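# Kitchen tips for people sharing a counter with two robot arms

I've had the Workura two-arm kitchen kit on trial for 60 days now, and my notebook of little tricks has gotten fat enough that it's time to type it up. The kit is sold for clearing, tidying and simple fetch-and-place jobs around a table. You get the pair of arms, the bolt-together aluminum posts, a control box and a practice program called Hereswood that runs on an ordinary laptop and lets you try a job in a simulated kitchen before the real arms move. My trial unit came from Norkow, who rent it out for $900 for the whole trial and knock that off the price if you keep it.

So this is part review, part housekeeping advice. I'm a home cook with a smallish kitchen and a lot of dishes, and I came to it knowing nothing about robots whatsoever.

## Before you set a thing on the table

**Wipe it down, then dry it.** A damp table lets a light plate skate away when the fingers nudge it. I keep one old dish towel just for this (the scratchy kind with no fluff left in it).

**Skip the tablecloth.** I tried a runner for a week and gave up. The fingers pinched the cloth along with the spoon, up it all came, and I spent the evening picking lentils out of the floor vent.

**Give everything a hand's width of elbow room.** My own habit is to crowd dishes together, and that's the quickest way to make the arms dither. Spread out, they get on with it.

**Tie up the cables.** The slack by the shoulders wants to wander. I use the reusable hook-and-loop straps from the garden center, the green ones sold for tomatoes, and they've held up fine.

## Dishes that work, dishes that don't

Plates with a raised rim are wonderful! Flat slate boards are hopeless, so keep those in the cupboard. Plastic trays with a low lip do nicely, and a light one with rounded corners is the best thing I own for this. If you're shopping for one, buy a color that stands out from your table. I had a brown tray on a brown table and the poor thing might as well have been invisible.

Pots are trickier. Two loop handles beat one long handle every time, and you want the handles turned so each arm can get at one without reaching across the other. Shiny insides caused me some bother under the ceiling light, with the kit guessing the wrong spot for the rim. I switched off the big light and used the softer one over the stove, and the misses mostly went away.

Don't ask it to lift a full pot. The manual is firm about this and so am I. Empty, cool and rinsed, or do it yourself.

Stuff I've retired from robot duty:

- stemmed glasses (you can guess)
- my grandmother's gravy boat
- anything with a loose lid
- the cheese grater, which the fingers hold perfectly well but won't let go of without a fuss

## Practice on the laptop first

I skipped Hereswood for the first couple of weeks, thinking it was a toy. Big mistake. You drop in a table, a few plates, a tray, a pot, whatever you like, and run the job as many times as you please with nothing to sweep up afterward. The pretend dishes come in fairly loud colors, and you can move them around with the mouse.

What I do now is set the pretend table the way my real one looks after supper. I run the job 5 times. If it gets through all of them, I send it over to the arms and stand there with my coffee. If it fumbles even one, I shift something and start over. Usually the thing in the way is the pot, and usually sliding it farther off to one side sorts it out.

One tip that took me far too long to learn: start the two arms well apart. When both begin near the middle they spend ages politely waiting for each other, like people in a doorway. Give one arm the left and the other the center and right, and tell the program which dish belongs to which. There's a menu for it under "Zones," second tab, easy to miss.

Save your layouts with names you'll recognize, too. I have "soup night," "pancakes" and one just called "ugh."

## Cleaning the kit itself

The white housings show every splash. Warm water with a drop of dish soap on a wrung-out cloth, arms powered off, and go gently around the joints. No spray bottles! Tomato sauce leaves an orange ghost if you let it sit overnight, and a paste of baking soda took mine off without scratching.

The finger pads need more attention than the rest. Grease builds up and then plates start to slip. I wipe them every evening and take them off for a proper wash when they feel slick. Norkow sells spare pads, but I haven't needed any yet.

Check the bolts on the posts now and then. One of mine had worked a quarter turn loose and the whole table hummed when an arm moved quickly.

## Is it worth the money?

For me, nearly. It clears a table for four in 15 minutes, and I can beat that easily with a sink full of suds and the radio on. But my wrists are bad in the evenings, and those are minutes I get to sit down. The practice program is the part I'd miss most, funnily enough. Being able to mess up a job on a screen first has saved me a good many plates.

My gripes: the fan in the control box is loud, the printed manual has tiny type, and the start-up chime can't be turned off. I also looked at the Yordanov single-arm kit, which is cheaper and takes up less room, but one arm on its own can't manage a wide pot, and wide pots are most of what I cook in.

I'm keeping mine through the summer and then I'll decide. If you have a galley kitchen, measure first, and measure again with the arms stretched out. Mine reach farther than I'd planned for and I had to move the bread bin. 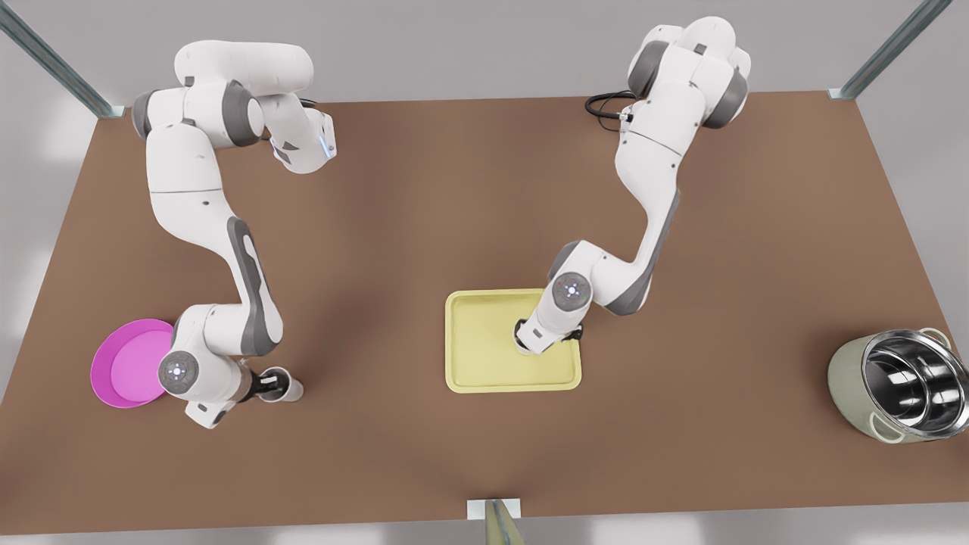 **Can I try the practice program before renting the arms?**

Norkow will send you Hereswood by itself if you ask, and it runs without any arms plugged in. Saved layouts carry over if you rent the kit later.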